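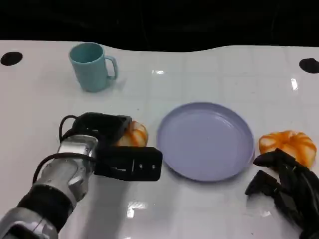
Parallel gripper on the left arm, fingered hand on the right. Cudgate bench.

Gripper swap FAQ -- Cudgate demo bench
Updated Fri 16 November

What are you comparing?
Brello parallel gripper vs. the Tkachenko fingered hand. Same task for both: orange piece onto the lavender plate, mug stays put. Right arm keeps the Tkachenko the whole time, only the left gets swapped.

Which one should I start with?
Parallel, if your objects are all one size. Less to tune. Fingered hand if you have mixed stuff or anything with a handle.
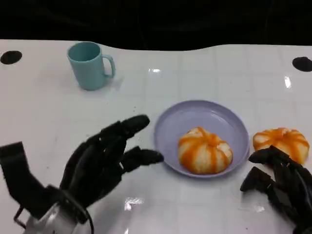 Hongjun Qin

Does the plate have to be in the middle?
Yes for the scored runs. Move it and your numbers won't line up with ours. Mug goes back left, handle pointing right.

How many runs?
400 per setup. We've logged 203 on the fingered hand so far, parallel is done. Results go up when both are finished, please don't email asking for partials.

How long is a swap?
Up to 90 seconds with the Nandport plate. Longer if the cable loop snags on the wrist, so check it before you tighten anyhting.

Why a wrist camera AND a head camera?
Head view gets you the plate and the mug, but fingers hide whatever they're reaching for. Wrist view is for fingertip gap. Messy background at a show, lots of color and lights, so train on it if you plan to run there.

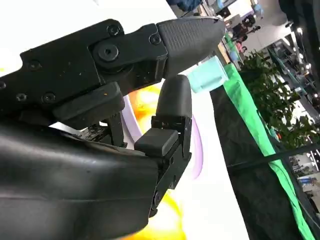 Do the textured pads wear out?
Yes. Check them every morning. Dust is the usual problem, wipe with a dry cloth. Spares ship in packs of 2.

Glare on the white table?
Known issue. Both setups get it. Lock exposure on the head camera, don't leave it on auto. We tried a matte mat in May and went back -- edges curled.

Can I use my own controller?
If it talks to the Nandport plate, yes. Ask Tiburcio Cárdenas first, he keeps the list of firmware verisons that work.

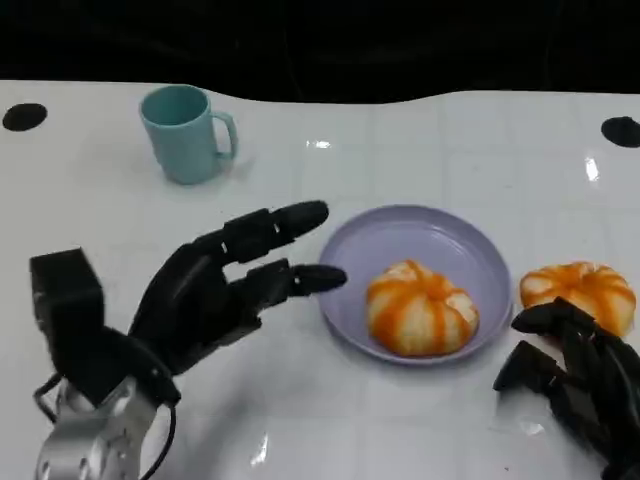

Fingered hands on both arms, one piece on the plate and one off to the right.

Can I bring my own objects?
Sure. Small, not sharp, nothing that leaks. Send sizes ahead.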